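What I Told Her at the Bus Station

I ended things with Dinesh in November, over the phone, at ten at night, and I have wanted to write about it ever since without being able to get past the first paragraph. So the first paragraph is going to be short. We were together for two years. I was the one who left. He had done nothing wrong.

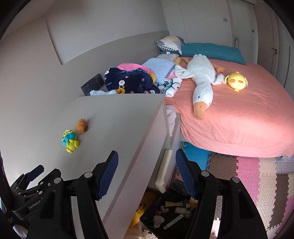
The part I got wrong

For a long time I believed that being good at a relationship meant not asking for much. I was proud of it. When Dinesh and I started seeing each other he lived in Grinham and I lived here, which is 58 miles by the main road, and for most of the first year I did the driving. He never asked me to. I offered, because I had the better car and because I liked being the person who made it easy.

I was easy about everything. Where we ate, what we watched, whether his brother could come along. If he asked what I wanted for my birthday I said I didn't need anything, and then on the day I felt flat and blamed the weather. I don't think I was lying to him. I think I had stopped checking whether I wanted things, and after a while there wasn't much to report.

Viola Cirillo, who has been my friend since we shared a desk at our first job, noticed before I did. We were eating at Utau, the noodle place near her apartment, and the waiter brought me the wrong bowl. I said it was fine and started eating it. It had shrimp in it. I don't like shrimp. Viola watched me eat four or five bites and then asked if I was ever going to tell anyone anything. I thought she was being dramatic, and we talked about her sister for the rest of the meal.

I was annoyed with her for a week.

The phone call

What finally happened was small. Dinesh had been offered a transfer, a good one, and he called to tell me he'd said yes. It would put him another two hours away. He was happy and he assumed I would be happy too, and why wouldn't he? I had been happy about every single thing he had decided since we met.

I sat on the edge of my bed with the phone on my knee and I felt nothing for a minute or so. Then I heard myself say that I didn't want to do it anymore. He asked, do what. I said the driving, and he said we could take turns, and I said no, all of it.

He was quiet for a while. Then he said, "I didn't know you were unhappy."

I have gone over that sentence a lot. At the time it made me angry, and I told Viola the next day that he should have known, that anyone paying attention would have known. She didn't agree with me out loud but she didn't argue either. It took me most of the winter to admit that he couldn't have known. I had worked very hard so that he wouldn't.

What I did for the next few months

Not a lot. I went to work. I painted the bathroom a color I picked myself and then didn't like it and painted it again. I joined a Thursday - no, I won't pretend I joined anything. I thought about joining a choir and read the page about it several times.

I did take one trip. My aunt, Lorna Hepburn, has rented the same house on Hurkavholm every year since her divorce, and she had asked me before, and I'd always said I was busy because I was usually in Grinham. This time I went. There is one store and a ferry that stops running in high wind. The ticket was 549, return, with the overnight crossing, which was more than I had planned to spend, and I paid it without asking anyone if they thought it was sensible.

Lorna is not a talker. She gets up early, she walks, she reads library books about shipwrecks. On my third evening there she asked me what I wanted for dinner and I said I didn't mind. She put down the potato she was peeling and said, "I asked you a question."

So I said fish. She said we didn't have fish. I said, then eggs. We had eggs.

I know that isn't much of a story. It's the one I think about most, though, because of how hard it was. My face got hot. I was a grown woman in a kitchen with my own aunt and it felt rude to name a food.

Intimacy, or whatever the word is

I used to think closeness was something that happened to you if you spent enough hours with a person. Dinesh and I spent a lot of hours. He knew how I took my coffee and which of my knees was bad. He didn't know that I hated the drive home in the dark, or that I had wanted him to come to my cousin's wedding and had told him he could skip it. Those were the things that would have let him be close to me, and I kept them back and called it being low maintenance.

I wrote to him in the spring. It wasn't to get back together. I wanted to say that I was sorry for the way it ended, and that he had been right, he hadn't known, and that part was mine. He answered a few days later. He was kind. He said he wished I'd told him about the wedding. He also said he had sometimes felt lonely with me, which I did not expect, and which I had to put away in a drawer for a while before I could read it again.

Now

I'm seeing someone. I wasn't sure about putting that here, but he says he doesn't mind. His name is Mathias and he teaches woodwind to kids who mostly don't practice. On our second date we went to Jayasinghe, the bakery with the bad parking, and he asked if I wanted to share something. I said no, I wanted my own. He said okay, and we each had our own, and that was the whole conversation. I went home and called Viola about it like I'd won a prize.

I still slip. Last month he picked a movie and I said sure, and then halfway through I realized I'd been dreading it since dinner. I told him in the car. It was awkward. He said he wasn't crazy about it either.

The person I told all this to first, before I wrote any of it down, was my niece. She is 28, not that much younger than me, and she was on her way back from a weekend with a man who she said was great, really easy, never any fights. We had forty minutes until her bus. I asked her what she'd wanted to do that weekend, and she told me what they did. I asked again. She looked at the departures board for a long time.

I didn't give her advice. I told her about the shrimp, and the eggs, and the phone call. She laughed at the shrimp. Then her bus came in early and she had to run for it with her coat half on, and she texted me from the road to say she was hungry and she had no idea what she wanted to eat.

I told her to pick something anyway.

28 comments - Share this post

Contact | Copyright, all posts by the author | Back to top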